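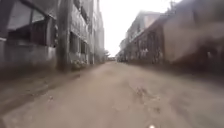
Threads > Roads and drainage > Unpaved streets

Nicholas Street, Amamow. Notes on the surface before the resurfacing drawings are finalised. Thread, mostly for people who deal with earth roads between tall buildings. 1/

Length from the Delano junction to the far end is 352 m. Area, including the junction mouth, is 2,152 square metres. It is a narrow street with multi-storey buildings close up on both sides, so there is no verge to borrow and nowhere to put a proper side ditch. 2/

The running surface is packed earth. Traffic compacted it, not a roller, and it shows in the density tests: good in the wheel paths, poor everywhere else. The lengthwise streaks follow the direction of travel. I would not read more into the colour than that. 3/

The ruts on the left are shallow and they curve. Straight ruts on a street like this usually mean a weak base. Curved ones more often mean vehicles steering round something or pulling in, and the base can be perfectly sound underneath. Probe before you dig. 4/

The rough patch just right of the middle is a different matter. Clods, pebbles and small pits over an area that is more or less oval, with smooth ground round it. Grading over that gets you a tidy surface until the first heavy lorry. Cut it out square, go down to firm material, refill in layers. 5/

Layer thickness: 150 mm loose is the most I would allow with a plate compactor. People put the whole depth in at once and compact the top. It settles by the following December and then the report says "traffic damage". 6/

Utilities. The concrete pole stands right at the street edge. Keep mechanical excavation 600 mm clear of the base and finish by hand. The boundary wall on the same side gets the same allowance until somebody finds out what it is founded on. I have asked twice. 7/

Levels are the awkward part. There are 124 thresholds on the schedule and the new surface has to end up below every one of them. Adding gravel on top of what is there is the cheap option and it sends the rain indoors. 8/

The alternative is to take the existing surface down first and run a shallow central channel. A crossfall each way into the middle at 3 per cent is enough for earth or gravel. It makes the street slightly unpleasant on a bicycle. It keeps water off the wall bases. 9/

Lostico have priced both. The reduced-level version costs more on day one, nearly all of it in carting spoil out through a single entrance. The overlay price leaves out raising the chamber covers, so the two totals are not comparable as they stand. I have sent it back. 10/

Dust suppression is in neither price. Water bowser twice daily during the works is the minimum with windows this close to the road. 11/

Threshold schedule is being rechecked on the Delano side. Revised levels go on this thread when I have them. 12/12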